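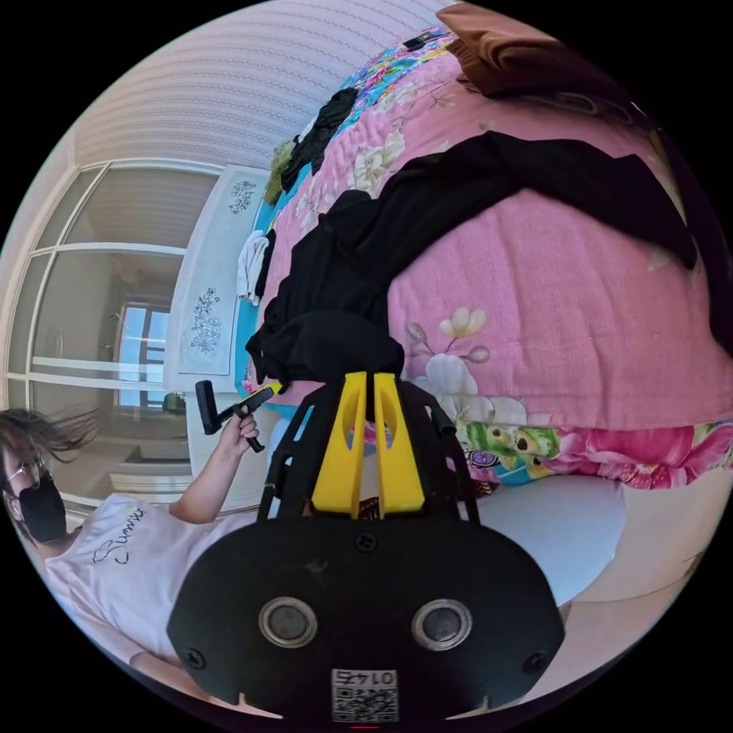
The Great Quilt Question

Every household newsletter must at some point tackle bedding, and ours has put it off long enough. Last month's item on tea towels drew more letters than the roof appeal, so we know where our readers' hearts lie.

The subject is the floral quilt, and in particular the pink kind: pale pink and cream blossoms, green leaves, a band of blue, yellow and purple flowers along one edge in case anyone felt short of flowers, and a turquoise border to stop the whole garden getting out. You either grew up under one of these or you grew up being told not to sit on one.

Fashion has been against them for years. The showroom at Rutherford has thirteen beds on display and every one is the colour of porridge. I asked the assistant whether they had anything with a flower on it and was shown a grey cushion with a slightly darker grey fern. I bought nothing and had a scone.

Meanwhile the flowered quilt goes on doing its job. It hides tea. It hides biscuit. It hides, for a surprisingly long time, the fact that the sheet underneath has come off at one corner and is making its way towards the middle of the mattress. A plain quilt tells on you by breakfast.

Making the bed is where opinions differ. The Narnness end of our readership holds that a quilt should be shaken from the foot, lifted once and allowed to fall. I have tried this. It fell on the lamp. My own method is to pull from one side until it looks right, walk round, find that it now looks wrong, and pull it back. Four trips is my average, and I count it as exercise.

If yours has a border down one side only, decide now which side of the bed it lives on and tell everybody in the house. We have been through this at home. A border at the pillow end looks deliberate for one night and then someone gets it under the chin and complains that it's scratchy. The same goes for any large bunch of flowers in the pattern. Put it near the middle and smooth outwards from it, and the rest more or less follows.

On washing: read the label, if there still is one. Ours wore away to a blank white tongue some time ago, so we go cool and gentle and hope. Do not fill the drum to the top. A big quilt takes up far more water than you'd think, and our old machine once walked it halfway to the back door. Dry it over two lines if you've got them, flowers inwards if it's sunny, and turn it before it gets a crease down the centre that will outlive you.

Mending next. A small split in a seam wants doing the day you spot it, with thread that matches the background and not the nearest petal. I went for the petal. It looked very nice in the evening and like a scar in the morning.

The next bedding swap is in July, at the Parier hall as usual. Bring quilts clean, folded and with the size pinned on a bit of paper. "Big" is not a size. Last time we took in 80 pieces and sent home all but four, and those four were beige. There's room for a few more tables if anyone can lend one, and tea is included, though please drink it well away from the plain ones.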